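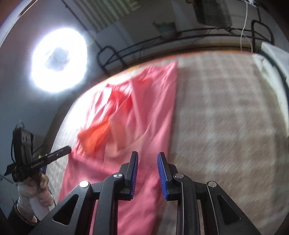
Ticket 334 – Open day demo, hand-held grippers, right unit drops out
Site: Moltville
Status: Closed, with one thing left to watch
Opened by: demo lead (me)

Problem as first reported

Hi all, me again. We're doing the bed demo for the open day and the right hand-held gripper keeps losing its finger reading. The fingers still open and close fine when I squeeze, but the width number on the laptop jumps to 255 and sits there until I restart the logger. Left one is behaving itself. Visitors come through after lunch, so I'd love an answer before then!

The task is the usual cloth one: one pink cloth, one small orange-red one, both on the bed, two of us working with a gripper each. It goes wrong when we're spreading the pink cloth out, almost never when the gripper is just sitting still.

Log

9:10 am. Restarted the logger, then the laptop. Reading came back, ran one full fold, lost it again on the second. So a restart gets us maybe one fold. Not great with a room full of people watching.

9:25 am. Swapped USB ports on the laptop. Same thing. Swapped the two long leads between the grippers – and now I really thought I had it – but the fault stayed with the right unit. Leads are fine, then. Put them back the way they were so the labels match.

9:40 am. Checked the settings file against the one we used at the Sornitz visit. The timeout there was 200 and ours was 2. I have no idea who typed that or when (could well have been me). Changed it to 200, restarted, and got four clean folds in a row. Did a small dance.

10:05 am. Danced too soon. It dropped out again on fold five. Better than before, but still there.

Reply from support

Thanks for the careful notes, they save us a lot of back and forth. 255 is what the logger writes when it gets no answer at all from the finger sensor, so please don't bother recalibrating, it won't change anything. Leave the timeout at 200. Next, hold the gripper still and wiggle the thin cable that runs down the linkage, first near the finger and then lower down by the handle. Watch the number while you do it. Please unplug before you open anything up.

Log, continued

10:30 am. Wiggled near the finger, nothing. Wiggled lower down and the number went to 255 right away, and I could make it happen on purpose. Lovely!

10:50 am. Unplugged, took the cover off the handle. The little connector was in, but only just. Pushed it home till it clicked, added a bit of tape so it can't creep back out, and left some slack so the cable isn't pulled tight when the fingers open wide. Cover back on.

11:15 am. Ran the pink cloth and then the orange-red one, over and over, being much rougher than I'd ever be with people in the room. No dropouts. Opened and closed the fingers all the way between folds as well, still fine.

3:40 pm. Open day update. Both grippers held up through every session, including the one where the Ljungberg group asked to try it themselves and squeezed as hard as they could. The blue pads survived too. The question I got most was whether it can do fitted sheets, so somebody please put that on the list.

Still open

Can I get a spare connector for the right unit before the Kumidach visit in July? The tape is holding, but I don't want to travel with it. I've saved the corrected settings file in the demo folder, so please copy that one and leave the old one alone.

Reply from support

Spare is going out with the next box, along with a new cable in case you'd like to change both. Closing this for now – just reply here if you see 255 again and it'll reopen.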